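Farkholm Shared Workshop – Arm Build Group
Minutes of meeting, Mar 4, 2019

Chair: Ulises Echeverri
Apologies: none received

1. Previous minutes
Accepted with one correction. The spare servo belongs to the workshop, not to the Lill project.

2. Budget
$605 left in the build account. Up to $300 approved for a second power supply and connectors from Plorwood. Ulises to order and keep the receipts.

3. Arm mount
The base still shifts when the arm swings out at full reach. Agreed to add 2 more clamps for now and look at a bolted plate later. The plate would mean drilling the bench, so it needs to go to the Uston building meeting first.

4. Gripper
New finger pads are on. Grip force is set too high for anything soft and the setting is not saved when the controller restarts. Ulises to fix the startup file. Old pads to be kept until the new ones have had a month of use.

5. Cord sorting
The arm is to pick strands out of a mixed pile and drop them in the bins. Blue, purple and yellow are the colours in use. Purple against blue is giving the most trouble in the colour check, more so where strands cross. Agreed to leave the software alone until the lamp has been moved, then run 4 trials and write down each miss. 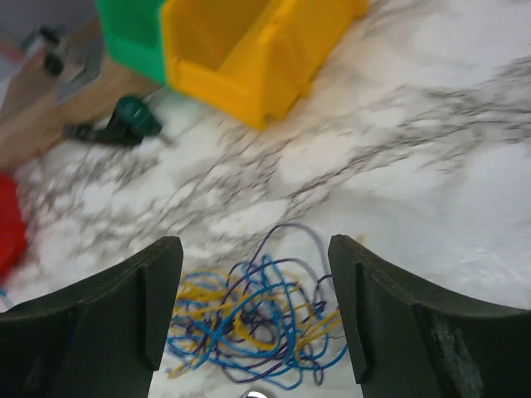
6. Storage
Arm parts have been turning up in the general hardware drawers. One labelled tub on the bottom shelf from now on. Chargers stay on the wall – please don't put them in the tub.

7. Other business
Request to show the arm at the November open day. Held over to next meeting.

Meeting closed.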